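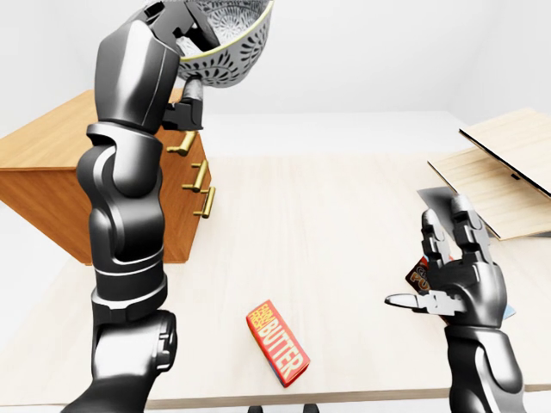 식기 대여 품목 분류부터 다시 얘기함. 지금 목록이 접시/그릇/컵/기타 이렇게만 되어 있어서 창구에서 매번 헷갈림. 특히 그릇 칸에 국그릇이랑 장식용이 섞여 있는 게 문제. 사진에 있는 은회색 그릇, 꽃무늬인지 페이즐리인지 겉면이 뚫린 무늬에 가장자리 금색으로 얇게 둘린 것, 이런 종류는 국물 담는 그릇이랑 같은 칸에 두면 안 된다는 의견. 예약하는 분은 이름만 보고 고르니까 '그릇'이라고 되어 있으면 당연히 국그릇으로 생각함. '투각 장식' 칸 새로 만들기로. 과일, 빵, 포장된 사탕 정도만 담는 용도로 안내문 붙임. 양념장 안 됨.

Nenance 식기대여소 8월 운영회의록
시작 오후 일곱 시, 끝은 아홉 시 조금 넘어서
기록: 대여창구
참석: 대여창구, 세척, 배송, 회계, Jinfeng Fang (품목 관리)
불참: 홍보 (의견은 메신저로 미리 받음)

(분류 얘기가 먼저 나와서 위에 적음. 나머지는 순서대로)

가. 지난 회의 확인

세척실 선반 교체 끝남. 아래 칸이 낮아서 큰 쟁반이 안 들어감. 세척 쪽에서 당분간 세워서 보관하겠다고 함. 세워두면 물이 한쪽으로 고인다는 지적. 쟁반 밑에 마른 행주 깔기.
반납 상자 스티커는 아직. 시안이 두 번 바뀌었음. 글씨가 너무 작음. 다음 주까지 홍보가 다시 보내준다고 함.
Prusano 강당 쪽이랑 주차 협의는 됐음. 행사 있는 날만 뒷문 쪽에 잠깐 대는 걸로. 그쪽 담당자가 바뀌어서 구두로만 한 얘기라 메일로 한 번 더 남기기로 함. 배송 담당.
컵 이 나간 것 골라내는 작업은 절반 정도. 나머지는 아래에서 다시.

나. 대여료

소품 한 점 1000원 유지. 세척 쪽은 올리자는 의견이었음. 세제랑 장갑 값이 계속 오름. 회계는 지금 올리면 추석 예약 받은 분들이랑 금액이 달라져서 설명이 복잡해진다고. 한참 얘기함. 결국 추석 지나고 다시 보기로.
대신 세척 안 하고 반납한 경우 추가금은 지금부터 제대로 받자. 규정에는 있는데 창구에서 안 받은 적이 많음. 아는 분이 오면 말 꺼내기 어렵다는 얘기. 영수증에 미리 인쇄해두면 말로 안 해도 되지 않냐고 배송에서 제안, 다들 좋다고 함. 문구는 회계가 씀.
단체 할인은 논의하다 말았음. 학교랑 종교단체만 해줄지, 수량 기준으로 할지. 수량 기준이 덜 시끄러울 것 같다는 쪽이 많았는데 기준을 못 정함. 보류.

다. 예약 프로그램 (Urero)

바꾸고 나서 전화가 줄긴 줄었음. 그런데 같은 날 앞뒤로 예약이 붙으면 세척 시간이 안 빠짐. 지난번 돌잔치 건이랑 동호회 건이 그랬음. 접시가 젖은 채로 나갔고 동호회 쪽에서 불만 들어옴. 창구에서 사과 전화 드렸음.
품목마다 반납 후 쉬는 시간을 넣을 수 있는지 업체에 문의하기로. 안 되면 수동으로 막는 수밖에. 그 경우 창구 일이 늘어남.
취소 문자 안 가는 문제는 원인 모름. 어떤 번호는 가고 어떤 번호는 안 감. 당분간 취소 건은 창구에서 직접 문자.
달력 색깔 구분이 안 보인다는 의견 (세척). 연두랑 노랑이 비슷함. 바꿀 수 있는 건지 누가 아는 사람? 아무도 몰라서 이것도 같이 문의.
지각 반납은 30분까지 봐주는 걸로 통일. 그동안 창구마다 달랐음. 넘으면 전화 먼저 하고, 뒤에 예약이 없으면 그냥 받고 다음부터 부탁드린다고만. 뒤에 예약 있으면 지각료.

라. 재고 조사 결과

Jinfeng Fang 보고. 전체 625점. 작년 장부보다 적음. 깨진 걸 장부에서 안 뺀 경우가 제일 많고, 나머지는 진짜로 어디 갔는지 모름. 찻숟가락이 제일 심함. 찻숟가락은 원래 없어지는 물건이라고 회계가 말함. 그래도 세트로 나가는 거라 모자라면 곤란.
흰 접시는 제조사가 세 군데 섞여 있어서 겹쳐놓으면 덜컹거림. 굽 높이가 다름. 같은 것끼리 묶자고 했는데 창구에서는 급할 때 그걸 언제 골라주냐고. 선반 자체를 나누는 걸로. 선반 앞에 굽 모양을 그려서 붙이면 된다고 함 (그림은 Jinfeng Fang이 그림. 잘 그림).
이 나간 컵은 폐기. 화분으로 쓰겠다는 분들 있으면 나눔 가능한지? 날카로운 건 안 되고 살짝 나간 것만. 다만 대여 품목이랑 섞이면 안되니까 바닥에 유성펜으로 표시하고 내놓기.
유리 주전자 뚜껑 하나가 안 맞음. 다른 주전자 뚜껑인 듯. 주인 없는 뚜껑 상자에서 찾아볼 것.
장식용은 무늬 있는 것만 따로 한 줄로 모음. 투각 무늬는 틈에 빵가루가 끼면 안 빠져서 반납 때 창구에서 한 번 보고 받아야 함. 칫솔로 닦으라는 안내 넣을지 말지로 좀 얘기함. 금속 솔은 절대 안 됨, 이것만 굵게 쓰기로. 칫솔은 빼고 '부드러운 솔'로.
라벨은 물에 떨어지는 게 계속 나와서 바닥 라벨은 그만두고 보관 바구니에만 붙임. 기존에 붙어 있는 건 끈적한 자국이 남으니까 억지로 떼지 말 것. 식용유로 문지르면 된다는데 세척에서 한번 해보고 알려주기로 햇음.

마. 새로 들일 품목

Ramasamy에서 견적 옴. 큰 스테인리스 볼이랑 카레용 깊은 접시. 볼은 필요함, 김장철에 매번 모자람. 접시는 의견 갈림. 깊은 접시가 이미 있는데 무겁다는 민원이 있었고, 새것은 가볍긴 한데 플라스틱 느낌이 난다고 (샘플 만져본 사람들 말). 볼만 먼저.
배송비가 따로라 한 번에 시키는 게 낫다고 회계가 말함. 그럼 볼이랑 국자 같이. 국자는 긴 손잡이로. 짧은 거 사면 큰 솥에 빠짐. 작년에 그랬음.
수량은 회계랑 품목 관리가 둘이 정해서 메신저에 올리면 하루 안에 이견 없으면 주문.
기증 문의 두 건 있었음. 한 건은 찻잔 세트인데 금이 가 있어서 정중히 거절. 다른 한 건은 놋그릇. 좋기는 한데 관리가 너무 힘듦. 변색되면 누가 닦나. 세척에서 안 된다고 딱 잘라 말함. 거절하되 다른 기증처 알려드리기.
식탁보는 홍보에서 메신저로 올린 의견. 같이 빌려주면 예약이 늘 것 같다고. 다림질 때문에 다들 부정적. 다림질 없는 원단이면 다시 얘기.

바. 배송

여름이라 오후 배송은 힘듦. 짐칸이 너무 뜨거움. 8월 한정으로 오전에 몰아서 나가고, 오후는 급한 것만. 예약 화면에 공지 띄움.
완충재를 신문지에서 천으로 바꾼 건 좋음. 잉크 안 묻음. 대신 천이 안 돌아옴. 반납 목록에 '감싼 천'을 한 줄 넣기.
손수레 바퀴 소리. 민원 들어옴, 아래층. 바퀴만 고무로 교체 가능하다고 해서 배송이 알아봄. 안 되면 새로 사야 하는데 예산은 회계랑 따로 얘기.
계단만 있는 건물은 문 앞까지가 아니라 일층까지만 가는 걸로 규정에 써놓기. 지금은 안 써있어서 매번 실랑이.

사. 추석 준비

예약이 벌써 들어오는 중. 제기는 우리한테 없는데 자꾸 문의가 옴. 안내문 맨 위에 '제기 없음' 쓰기.
전 부치는 채반이 인기. 채반은 젖은 채로 돌아오면 곰팡이 생기니 반납 받을 때 손으로 만져볼 것. 축축하면 바로 그늘에 말림. 비닐에 넣어 반납한 건 그 자리에서 꺼내기.
연휴 전날 창구를 2명으로. 누가 나올지는 못 정함. 표 돌릴 테니 적어주세요. 안 적으면 제가 임의로 넣겠습니다.
연휴 중 반납은 안 받음. 문 앞에 두고 가시면 책임 못 진다고 문자에 넣기. 매년 두고 가시는 분들 있음.

아. 기타

냉장고 안에 이름 없는 반찬통. 주인 찾음. 다음 회의 전까지 안 나오면 버림.
창구 의자 한쪽이 기움. 종이 접어서 괴어놨는데 자꾸 빠짐.
열쇠 복사본은 세척 쪽이 하나 더 갖고 있기로. 창구가 늦는 날 밖에서 기다렸다고 함. 죄송합니다.
회의 시간을 오후 여섯 시로 당기자는 의견, 배송이 그 시간엔 못 옴. 그대로.

할 일
창구: 투각 장식 칸 추가하고 안내문, 취소 문자 직접 보내기, 추석 당번 표
세척: 식용유 라벨 제거 해보기, 쟁반 밑 행주
회계: 영수증 문구, Ramasamy 주문 수량
배송: Prusano에 메일, 손수레 바퀴, 계단 건물 문구 초안
Jinfeng Fang: 흰 접시 선반 나누기, 장부에서 파손분 빼기, 뚜껑 찾기
홍보: 스티커 시안 (글씨 크게!!), 오전 배송 공지

Urero 문의는 담당을 안 정하고 끝났네요. 일단 창구에서 합니다. 다음 회의 날짜는 메신저에서 정함. 빠진 내용 있으면 댓글로 달아 주새요.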